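Ruleo Community Help > Home and Decor > Cleaning

Cleaning artificial grapes without losing the shine

cornershelf7
Posted September 19, 2025

I have artificial grapes that I use as decoration, two colors of them. One bunch is a dark wine red, nearly black where the grapes sit deep in the bunch. The other is brighter, mostly scarlet with a few maroon ones mixed in. I bought them secondhand in Hurkthorpe in April and I'd like them clean before I hang them over the buffet table for a family party.
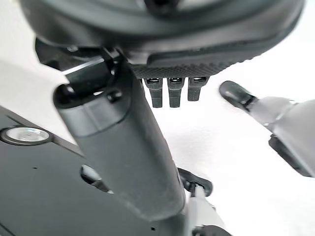 My problem is that I don't know what they are made of. They are hard enough that they could be a stiff plastic, and they have a strong shine, but there is no label anywhere on the stems. Dusting with a dry cloth takes care of the outside of the bunch and leaves everything in between. I tried a cotton swab and gave up after one bunch. The grapes are packed so tightly that I can't get the swab in without pulling, and I don't want them coming off the wire.

I also have a single grape that is a pale, dusty pink and doesn't shine like the others. I can't tell if it has lost its color or was made that way. If it has lost its color, I would like to know what did it before I put soap on the rest.

Can I put the whole bunch in water? And is there a way to bring that one grape back?

atticboxes

Test one grape first, at the back where it won't show. Damp white cloth, one drop of dish soap, rub gently and look at the cloth. If you see red on it, the color is only on the surface and you should not soak anything. Stay with dry methods — a soft makeup brush and a hair dryer on the cool setting will get a lot of the dust out from between them.

If the cloth comes back with nothing but gray on it, you can wash them. This is how I do mine:

Fill a bowl with lukewarm water and a little dish soap. Hot water can soften the glue on some of the older ones.

Hold the bunch by the stem, upside down, and swish it for a minute or so. Keep the stem itself out of the water if it is paper wrapped. The wrap comes apart and the wire under it rusts.

Rinse the same way in clean water. Shake it over the sink.

Hang it up to dry with a towel under it and leave it overnight. The middle of a tight bunch takes much longer than the outside, and if you put it away damp you get a musty smell that is hard to get rid of. 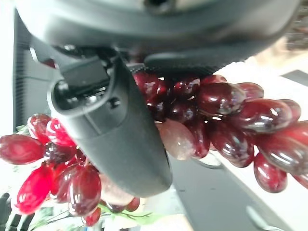 Check the wires once they are dry. Give each grape a very light tug, and if one slides off, put a dot of clear craft glue in the hole and push it back on. Let that set before you hang the bunch again.

As for the pink one, I would leave it alone. Makers sometimes put in a few paler grapes to copy the bloom you get on real fruit, and that finish is meant to be dull. If you scrub it you may end up with a patch that matches nothing. If it bothers you, bend its wire a little so it sits behind a darker one.

Layug_2

Just use the Enby spray for silk flowers, it works on anything. Spray it, let it drip, done. I never rinse.

cornershelf7

Thank you both. I did the cloth test on the back of each bunch and got gray on the cloth and no red, so I'll wash them tomorrow and leave them hanging overnight. I'm going to skip the spray for now. The pink grape can stay as it is.

atticboxes

Sounds good. One more thing about the spray: if you do try it later, do the same test first. It left a sticky film on a set of plastic pears I had and they picked up more dust than before. I had to wash them with soap anyway.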